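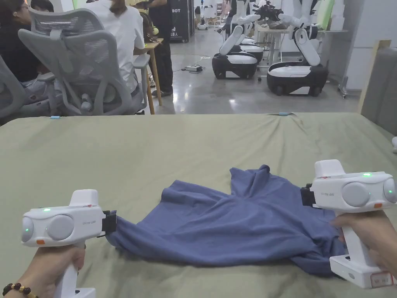 The Barometer at the Yupanqui

My aunt wanted the barometer, so I drove up to Trikuswood to stop her from buying it.

She had found it in the lobby of the Yupanqui, a hotel that had been closing for as long as I could remember and was now closed, with stickers on the furniture. The barometer hung between the key rack and the door to the dining room. It was a banjo-shaped thing with a cracked dial, and the price on the sticker was $255. My aunt said that was nothing for an instrument that had never been wrong.

"Never," I said.

"Ask anyone in town."

I had asked anyone in town. I had stopped for gas and asked the woman at the register, and she told me the barometer called the January ice storm two days out, when the television was promising sun. I asked if she had seen it do that. She said no, but her mother had. Her mother had been in Florida that winter, but she had heard about it from somebody reliable.

I should say that I work in claims, for Prosent, and have for most of my adult life. People tell me the tree fell on the garage. Then I look at the tree, and the stump has saw marks on it. I don't hold it against them. But you get so you hear a story and start feeling along the bottom of it for the saw marks.

"What does it say now?" I asked my aunt.

She put on her glasses. "Stormy."

Through the front windows the sky was the flat blue of a swimming pool. A man was on a ladder across the street painting a gutter, in his shirtsleeves.

"Well," I said.

"It doesn't say when."

That was how it was never wrong, then. I told her a stopped clock was at least wrong most of the day, and you could catch it at it. She tapped the glass with one fingernail, the way you'd tap a fish tank, and the needle didn't move. I tapped it harder. It still didn't move. I took it off its nail and turned it over, and there was dust in the seams so old it had gone to felt. I doubted that needle had moved since they put in the elevator.

"You'll get it out of true," my aunt said.

"It isn't in true."

The man running the sale came over then and told us the history, which I will shorten. A sea captain had traded it for a mule. I asked what a sea captain was doing 161 miles from the ocean. The man said he was retired. I asked what the ship was called, and he said the Pornura, so quickly that I thought either it was a fact or he had been asked before. Later I looked for a ship by that name and didn't find one, though I'll admit I looked for only ten minutes.

My aunt wrote the check. She was seventy-nine and it was her money. I carried the barometer to the car and laid it on the back seat, and she told me to put the belt on it, and I did.

We had rooms booked at a guest house on the ridge, since neither of us likes to drive at night. Mine was number 18, though there were only six rooms. I asked about that too. The landlady said the door had come from another building. I thought that was the first straight answer I'd been given all day.

At supper my aunt had it propped on the chair beside her. She told the landlady about the ice storm. In her version it was three days out, and the television people had laughed. I let it go by. Then she told the one about my uncle, which I had not heard.

She and my uncle had stayed at the Yupanqui the first summer they were married. They were going to take a rowboat out on the lake. It was a fine morning. On the way through the lobby my uncle stopped and read the barometer and said they would play cards instead. They sat in the lounge until lunch playing gin, and he let her win, and after lunch the wind came up and two boats went over.

"Was anybody hurt?" the landlady asked.

"They got wet," said my aunt.

I asked what the needle had said that morning.

"Stormy," she said.

"And the day before?"

She buttered some bread. My uncle couldn't swim. I knew that, everybody in the family knew it; he would stand in the lake up to his knees with his pants rolled and talk to you from there. I had a picture of him at twenty-four with a new wife who wanted to go out in a boat, coming down the stairs and looking around the lobby for something to help him. I thought it was a pretty good theory. I had enough sense to keep it behind my teeth, and I had pie instead.

I didn't sleep much. Around two the window started knocking. I lay there and listened to it and told myself it was a loose sash, and it was a loose sash, I got up and wedged it with a matchbook. Then the rain came. It came sideways, off the ridge, hard enough that I could hear the landlady going down the hall with a bucket.

I'll say what I said to myself at the time. In that country, in the fall, it rains one day in three. An instrument stuck on Stormy will be right one day in three, and people will remember that day and forget the two in between. I went through it twice in the dark and couldn't find anything the matter with it.
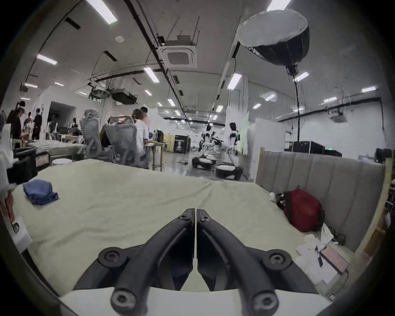
My aunt said, over the eggs, that she hadn't heard a thing. She had slept straight through with the barometer on the dresser – and what did I make of that wind?

"It rains," I said.

"It certainly does."

She was very decent about it. She asked for the jam. The road below the guest house had a tree across it, and we had to wait until eleven for the county to come and cut it up. I walked down in borrowed boots to look. It was a big ash, rotten at the base, and it had pulled out of the bank by the roots. I went all the way around the stump end. There was nothing wrong with it.

It was 70 miles home and we hardly talked. The sky had cleared behind the storm, and everything steamed. At a light outside town I turned around to check the belt, and the needle was where it had been, give or take. I say give or take because it seemed to me to be sitting a little to the left of the S, and I could not have sworn where it had been sitting before. I had carried it to the car myself. I'd had it up and down a flight of stairs. Any of that could shift a needle.

"Did you tap this?" I asked her.

"You told me it was broken," my aunt said. "Why would I tap it?"

The light had changed, and somebody behind us leaned on the horn.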